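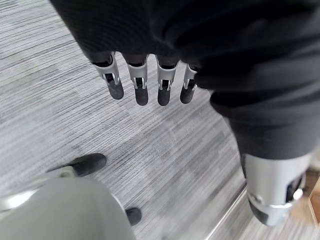 Judith Arkell
Contributing Editor, Store Equipment

Budgeting for a humanoid on the shop floor

Thursday, December 22, 2022

The purchase price of a humanoid robot is the easiest figure to obtain and the least useful one to plan with. A retailer who asks for a quotation will receive a price for the body, a price for the hands and a line reading "integration, to be agreed". The third line decides whether the project fits the year's capital allowance, and it usually arrives last.

Trasteso, which runs small-format food shops, went through the exercise this year for its branch in Fernville. The task under consideration was narrow: picking and facing up snack products on low shelving during quiet hours. The machine was quoted by Talteo, with installation and safety work priced separately by Karimi. What follows draws on the planning documents for that branch. The prices of the robots themselves are under negotiation and are left out. The rest of the budget is more instructive anyway.

Start with the task list

The first draft of the Fernville specification described a robot "capable of general shop work". Karimi returned it unpriced. A supplier can't cost general shop work, and a buyer can't test for it at acceptance.

The second draft named the bays, the shelf heights, the product types and the condition each shelf should be left in. It covered 31 bays. For each one it recorded the clear height between the lower shelf and the surface above it, the depth of the recess and the width of the aisle in front. The work took a member of the planning team most of a week with a tape measure and should be counted as a project cost. It seldom is.

Low shelves deserve particular attention. A lower shelf set back under an overhang is awkward for a person and more so for a machine with a bulky forearm. The hand may fit the gap while the wrist behind it does not. Buyers should ask for the outside dimensions of the wrist and forearm with all cables and covers fitted, and compare them with the smallest opening on the list. Drawings in sales literature tend to show the arm bare.

Hands are a separate purchase

On most machines of this class the hands can be specified independently of the body, and the choice has a large effect on cost. A multi-fingered hand will handle cans, tubes, boxes and soft packets without a change of tool. A simple two-jaw gripper costs less, needs less maintenance and will cope with the boxes.

Trasteso asked for both options to be priced. The comparison had to include the following:

Replacement fingertips. The pads are a wearing part. Their price, their expected life and whether shop staff may fit them should all be in the quotation.

Spare hand. A body with a damaged hand is out of service. Holding one complete spare for every 2 robots was the ratio adopted in the plan.

Calibration after a change. If a technician must attend, the call-out charge belongs in the running costs.

Payload at full reach. The figure quoted is often for an arm held close to the body.

Covers fall into the same category of small items with awkward consequences. Fabric over an arm keeps dust and spilt product out of the joints and gives customers something softer to brush against. It also adds bulk at the cuff and has to be laundered. The Fernville budget allows £668 for a first supply of covers, with enough sets to keep one in use and one in the wash.

Floors

Small shops are rarely laid with one floor covering throughout. Carpet, vinyl and matting meet at metal strips, and each join is a change of height, friction and colour that a walking machine has to deal with.

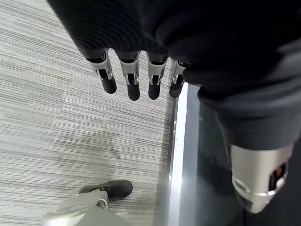

Karimi's survey listed every such join on the routes the robot would use, with its height and the direction of travel across it. Walking trials were then priced per join, in both directions, at the slowest and fastest permitted speeds. A buyer who leaves this out of the tender will find it in the first variation order.

There are three ways to pay for a difficult join. The strip can be replaced with a lower one, the route can be changed, or the supplier can be paid to tune the robot's gait for it. The first is generally the cheapest and can be done by an ordinary flooring contractor. Trasteso chose it for two joins and rerouted round a third. A request to re-lay the whole shop in one material was costed and dropped.

Polished surfaces are a related matter. Glossy shelf tops and metal trims throw reflections of packaging and of the ceiling lights, and depth cameras can misread them. The usual remedies are a matt film on the shelf or a change to the lamp position. Either is modest in price if it is done before the acceptance test. After the test, it becomes a discussion about whose fault the failure was.

People near the machine

For the whole of commissioning, and for a period after it, someone will be standing next to the robot. Their time is the largest item in the Fernville revenue budget. The plan provides for over 1,086 supervised hours before the arrangement is reviewed, divided between Karimi's technicians and Trasteso's own staff.

The split matters. Technician hours are charged at the contractor's rate and can be capitalised as part of installation if the auditors agree. Staff hours come out of the branch payroll, and the branch manager will want to know in advance that sales floor cover is going to be thinner. In an earlier version of the plan all the supervision was shown as technician time, and the branch had been told nothing.

Supervisors need training, a stop button within reach and a clear rule on who may use it. The rule at Fernville is that anyone may stop the machine and only a trained person may restart it. Closed footwear is required on the shop floor during robot operation. Loose straps, lanyards and scarves are not allowed within arm's reach of the hands.

Insurance should be approached early. Trasteso's broker asked for the risk assessment, the floor survey and the training records before giving even an indicative premium, and the first two did not exist at the time.

Acceptance testing

The acceptance test is where the money changes hands, and it should use the shop's own stock. Sample blocks and empty cartons behave differently from filled cans and part-crushed packets. The test stock needs a budget line, including an allowance for breakage.

Products should be presented as they are found at the end of a trading day. Cans lie on their sides, tubes roll to the back and boxes lean on their neighbours. A robot that passes on a tidy shelf has been tested on a condition the shop seldom meets. The Fernville test sheet therefore sets out several arrangements for each bay, drawn up by shop staff and withheld from the supplier until the day. 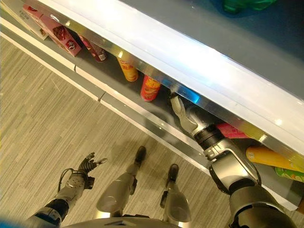

Payment stages

The contract as drafted has four stages: order, delivery, acceptance and the end of the supervised period. The final share is held until the review is complete. Talteo asked for it to be released at acceptance, and the compromise was a smaller retention with a fixed date in July after which it falls due unless a written fault list has been issued.

Buyers without a purchasing department can copy this structure with little difficulty. The points to check are the definition of a fault, the time allowed to correct one, and whether the warranty runs from delivery or from acceptance. On a project with a long commissioning period the difference can use up a good part of the first year's cover.

Software charges should be read with the same care. The quotation included updates for the body for the length of the warranty, while updates for the hands were under a separate annual licence. Trasteso has asked for a single renewal date for both, and at the time of writing Talteo had yet to reply.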